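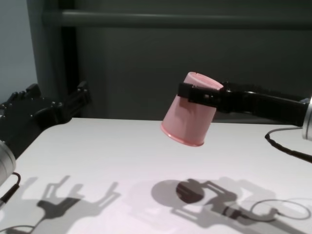 Un gobelet rose tenu à l'envers au-dessus d'une table blanche.

Gobelets réutilisables : ce qui change en décembre

À partir de décembre, la buvette de la salle Jilliris ne servira plus de boissons dans des gobelets jetables. Les gobelets réutilisables seront remis contre une consigne de 60 centimes, rendue au comptoir en fin de soirée. Les thermos et gourdes personnels restent acceptés, sauf pendant les concerts debout.

Le stock de départ compte 233 gobelets, achetés chez Fludano. Le lavage est confié à l'atelier Clinia, qui passe prendre les caisses le lundi matin et les rapporte propres avant le week-end. Une caisse contient 25 gobelets - merci de ne pas les empiler encore mouillés, ils collent et il faut ensuite les relaver.

La consigne se paie en espèces ou par carte. Pour les associations qui louent la salle, le prêt des gobelets est compris dans le tarif, mais chaque pièce manquante au retour sera facturée au prix de la consigne. Un bac de retour sera placé près du vestiaire et un autre à la sortie côté parking. 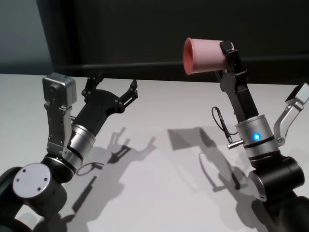

Les verres à pied ne sont pas concernés. Ils restent dans le placard du fond et se réservent comme avant, avec la vaisselle, au moins une semaine à l'avance. La machine à café Ljungberg garde ses tasses en porcelaine. Il en reste 13, donc les groupes plus nombreux prendront des gobelets pour les boissons froides et apporteront leurs propres tasses.

Les anciens gobelets en carton seront écoulés lors du loto de dimanche. Les sachets non ouverts iront ensuite à l'école, pour les ateliers de peinture.

Les associations ayant déjà signé une convention pour l'hiver recevront l'avenant par courrier. Il est à retourner signé à l'accueil, ouvert le mercredi de 14 h à 18 h. La clé du local des caisses se retire au même endroit.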